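Musenov packing tape gun, 2 inch – two months in

October 13, 2022

Bought this when we moved the shop out of the garage and I had to box everything myself. Short version – good tape gun, bad handle, buy it if you can get it under $31. I paid 31 and felt ok about it.

Background so you know where I'm coming from. I sell used cookbooks and some kitchen stuff online, mostly books. Books are heavy. Cheap tape guns hate heavy boxes, the tape goes on loose and the bottom seam opens up when the box gets dropped, and it will get dropped. I had a no name red one from the hardware store before this and it was fine until April, then the little spring went and the roll just free wheeled. Taped by hand with scissors for weeks. Never again.

Out of the package: comes with one roll already on, a spare blade taped inside the lid, and a folded sheet with drawings that are no help. Threading it took me three tries. Sticky side faces AWAY from you, goes under the roller and then up to the blade. Write it on the handle with a marker, I did.

Tension. This is the good part. There's a knob on the side of the hub and it really does something. Quarter turn tighter for the cheap thin tape, back it off for the thick stuff. My old one had a knob too but it was basically a decoration. With the Musenov I get a flat strip with no bubbles most of the time, even on the recycled boxes that are a bit fuzzy.

Blade. Sharp. Very sharp, I have the thumb to prove it. There is a guard that flips down but it doesn't stay down, so don't throw it in a drawer and then go feeling around for it. Cuts clean thru everything including the reinforced paper tape, wich my old one just chewed.

Handle is where they went cheap. Hard plastic with a seam right where your palm sits. Ten boxes, no problem. Did a big order day last month, 49 boxes, and my hand was sore into the next morning. Wrapped it in some bike handlebar tape after that and it's much better, but I shouldn't have to. Also it's big for small hands. My sister in law Vasylyna helps me on busy days and she uses it two handed.

Noise – loud. They all are. There's a "quiet" setting which is a rubber pad that presses on the roll. Makes it a little less loud and makes the tape drag. Turned it off, kept it off. If you have a sleeping baby this isn't your tool.

Tape it takes: anything up to 2 inches wide on a 3 inch core. I've run the Skilunix clear, a brown one from the dollar store, and the paper tape. Skilunix was the best by far, didn't split once. The brown one split constantly but it did that on the old gun too so I blame the tape. Will not take the small 1 inch core rolls, the hub's too fat. Check what you have before ordering.

Compared to the Fellell: Thịnh Quách has the shop unit next to mine and he swears by his Fellell, so we swapped for an afternoon. The Fellell has a way nicer grip, soft, and it's lighter. But the tension is not as good and it costs a good bit more. If you do all day packing get the Fellell. If it's a few boxes at a time, Musenov is plenty.

Tips if you're new to this
Run the strip past the edge a hand's width on each side, more for books.
H pattern on the bottom (middle seam and both ends), single strip on top is ok for light stuff.
Push the box against a wall so it doesn't walk away from you.
Wipe dust off first, tape won't stick to dust.
Clean the roller with rubbing alcohol now and then, the gunk builds up fast.

Customer service – wrote them about the guard not staying down. Got an answer in 2 days from someone named Nazar, polite, sent me a new guard free. New guard also doesn't stay down. So, nice people, same guard.

Pros: tension knob, clean cut, sturdy frame, spare blade included
Cons: handle seam, floppy guard, loud, useless instructions

Four stars. Would be 4 and a half with a decent grip. Will update if the spring goes like the last one did.

EDIT: someone asked what size box I use for books. The smallest one that fits them, then fill the gaps with paper so nothing slides. Big boxes of books are a back injury waiting to happen.
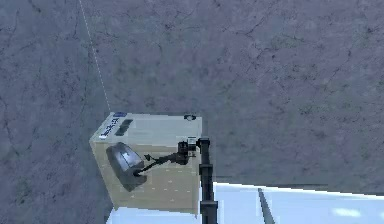
Cardboard box, light tan, printing along one side of the top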